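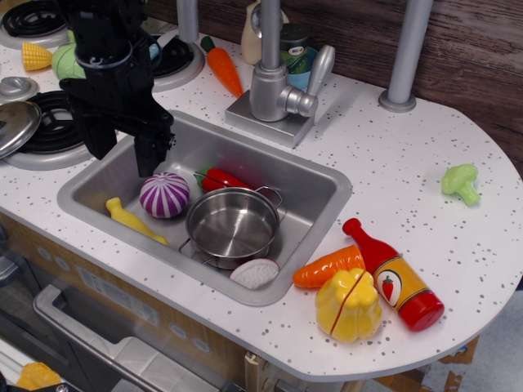 Pot, onion, chili and one yellow fish in the sink.

Sunday, 9 p.m.

My feet hurt, my voice is a croak, and I had the best day! Two puppet shows at the Brusturar library, both full, and the second one so full that kids were sitting on the radiator covers until a librarian moved them. She told me they usually set out half that many chairs for a weekend program. I grinned at her like an idiot.

The new dragon opening works. I've been fussing with it since November, and I finally cut the whole speech about the kingdom and just had him stick his nose over the curtain and sneeze. That's all he does. He sneezes, goes back down, and waits. By the third sneeze the front row was shouting "bless you" before he even came up, and I had to bite my sleeve back there so they wouldn't hear me laughing. Why did I ever think they needed the speech?

The song in the middle still drags. I could feel it go soft in the second verse (lots of shoe Velcro, always a bad sign), so I jumped straight to the clapping part and got them back. Cut the verse for good. Also the moon fell off its stick in the first show, and a boy yelled "the moon died," and the goat puppet took off her hat. Keep that! I want to drop the moon on purpose from now on, if I can work out how to make it look like an accident.

Afterward I let them come up and try the old hand puppets, which I love nearly as much as the show. One very shy girl wouldn't touch any of them, then picked the goat and had a long whispered talk with it by the book return. I have no idea what about. Her grandmother waited with both their coats on and never hurried her once.

Mileage for the tax folder: 13 each way. The odometer trip thing says 1,371 since I last reset it, so that's how the season is going.

The little Wondix speaker cut out for a second when I walked past the copier, same as last time. New batteries before Plattner, and bring the long cord anyway. Plattner is the big one, a school gym, 200 kids on the floor and an echo like a swimming pool. I've never done the dragon in a room that size. Will the back rows even see a sneeze? I may need to stand him up on the tall box and make the nose bigger, maybe with the orange foam left over from the carrots. I'm dying to try it.

Still have to write back to the Zekside summer reading people, who want something about the ocean. I have one octopus and half an idea. Octopus runs a lost and found? I'll sketch it tomorrow with coffee.

Bed now. Sneeze, sneeze, sneeze. I can't stop doing it.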